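Community > Noticeboard > Wanted

27 April 2023, posted by Aliki

Okay, home cooks of Flodley, I need you! I'm putting together a community cookbook and I'm looking for 13 people to test recipes before it goes to the printer in December. You don't have to be fancy. If you can chop an onion and tell me my soup needs salt, you're in.
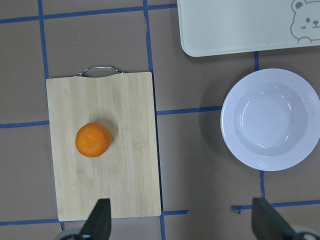
A mandarin on a bamboo cutting board

You'd get 2 recipes a month, one easy and one that takes a bit of patience (the walnut pie, sorry in advance). Cook them in your own kitchen, feed whoever's home, then fill in my form and be as blunt as you like. I pay back groceries if you keep the receipts, and every tester gets a free copy with their name in it. The Sedgwick fund gave us $3,745, so there's real money for butter this time!

I'd love a few people who bake, and at least one vegetarian, plus anybody over in Brolteton whose oven runs on gas.

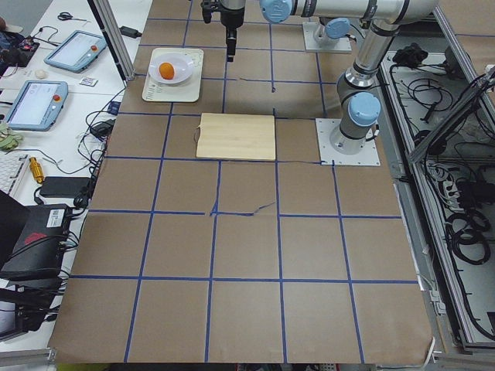

Marcy wants to know if she can swap ingredients when the store is out of something. Please don't, at least the first time through. After that go wild and write down what you did.

To sign up, leave a note at the Skondora bakery counter with your phone number and the last thing you cooked that you were proud of.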